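Compartment box for small screws – remove dividers or keep them all?
Posted by Arnout Dierckx, Oct 23, 2024
14 comments

I bought a plastic organizer for my screws, washers and small springs, the kind with a flip lid and dividers you can pull out. 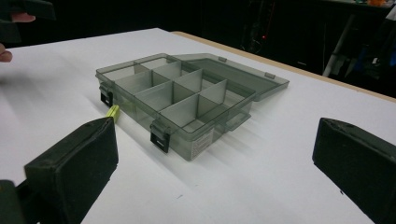 My problem is the longer screws. Before, I had everything in 2 old cookie tins and I lost much time searching. Now the small things will have their own place, but a 90 mm screw does not fit in the little cells. Should I take out some of the cross dividers, or buy a second box only for long things? I am afraid that the long middle divider will become weak if I remove too many of the short ones.

Arnout

3 likes

kovari_bench
Take them out. Dividers are made for this. I removed five in my box and the middle one still stands straight. Keep the spare ones in a bag, you will want them again.

Vasanthi Thambiah
I don't agree with kovari_bench. In my box the washers started to walk under the middle divider after I removed the short ones. Washers are thin and they find every gap. For screws it is fine, for washers no. Put the long screws in the wide part at the end and leave the rest how it is.

1 like

kovari_bench
Mine don't walk. Maybe you carry the box on its side?

Vasanthi Thambiah
Yes, I carry it in a bag, like most people who work in other people's houses.

rainer
What do you do for labels? I wrote on the lid with marker and after one month it was gone. Now I put a piece of paper in every cell, under the screws. It is ugly but I can read it.

Arnout Dierckx
@rainer I did not think of labels yet. I can see through the lid, so maybe I need them only for the sizes that look the same.
@Vasanthi the box will stay in a drawer, so walking is a smaller problem for me. I will try the wide part first.

skestley20
Second box. You will fill this one before Christmas anyway.

5 likes

Show more comments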